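Sorting Bins and Trays: The Questions We Get Most

Last updated August 22, 2019

Corrado Rizzi has been writing about household storage long enough to distrust most of it. These are his answers to the questions readers send in about sorting small stuff into plastic bins, by color or otherwise. Nothing on this page is sponsored, and he pays for his own bins.

Do colored bins really work better than plain ones?

Somewhat, and only under certain conditions. A color is a label you can read from across the room, and that helps if everybody in the house agrees on what the color means. Sellers talk as if a yellow bin organizes itself. It won't. I've seen households with beautiful rainbow shelving where every bin held the same mix of batteries, string and old receipts. If you live alone and know where your things are, buy whatever is cheapest.

How many should I start with?

Two or three. The Mösli catalog offers a starter pack of 48, which tells you more about Mösli than about your closet. Start small, use them for a month, and buy another one when something you own clearly has no place to go. My own setup ran for most of a year on a yellow, a red and a wide cream tray.

Do they all need to match?

I don't see why. Matching sets look good in a store and lock you into one maker's sizes. A deep bin suits things that stand up, and a shallow tray suits things you want to look over at a glance. Put a jar with a screw cap in a deep bin and it stays put. Put it in a low tray and you'll see it sooner, but you'll also be tempted to pile things around it.
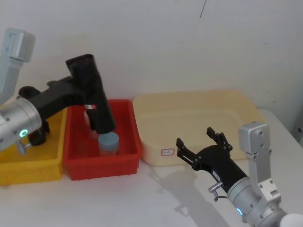

Where should I put the labels?

On the front, low down, where your hand won't rub them when you lift the bin. Lids get swapped, so a label on a lid is worth very little. Use a small one and write a single word on it. If you need a whole sentence to say what's in there, you have two bins' worth of stuff.

Are label makers worth the money?

For an office, maybe. I tried a Notex for a few weeks and spent more time picking typefaces than sorting. Masking tape and a marker did the same job, and I could peel it off when I changed my mind — and I changed my mind a lot that May.

Can I leave a bin empty?

Please do. An empty tray is useful on sorting day as a place for things you haven't decided on. The trouble starts when it becomes permanent. Give it a deadline. Anything still undecided after a week goes back where it came from or leaves the house.

What about the "one in, one out" rule?

It's fine for coats and silly for jars. People who follow it to the letter end up throwing away something useful to make room for something they barely wanted. I'd sooner set a limit by the bin: when it's full, sort it.

How should I store folding umbrellas?

Closed, strapped, and on end in a bin with some height to it. Let them dry open first, or the whole bin will smell by the end of the week. Lying flat is all right too, but they slide under things and you end up buying another. I once counted the umbrellas in my parents' hall closet and quit when it got embarrassing.

I own several black umbrellas. How do I tell them apart?

Check for a tag sewn into the fabric. Plenty of them have one, and a bit of red shows up well against black. Failing that, tie a scrap of ribbon around the handle. I wouldn't pay for the Vovent "umbrella ID kit," which as far as I can tell is a scrap of ribbon in a box.
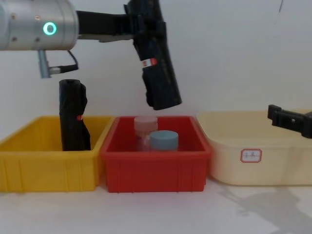 BUYING AND CARE

Is a thick rim worth paying extra for?

Usually. The rim is where you grab the thing, and a thin one digs into your fingers once the bin is loaded. Ribbed walls are said to add stiffness too. I believe that more on some bins than on others. Squeeze the sides in the store. If they fold in easily, put it back.

What about the Nirov modular system everyone recommends?

I priced out a full wall of it and got to $445 before adding a single divider. It may be very nice. It's also a lot of money for something that holds gloves.

How do I clean plastic bins?

Dish soap, warm water, a soft brush for the grooves. Skip the special sprays. Dry them before you stack them or they'll stick together.

Will you answer my question?

Probably, in time. There are 324 messages in the inbox as I write this, and a good number of them are from people selling bins. Those go unanswered.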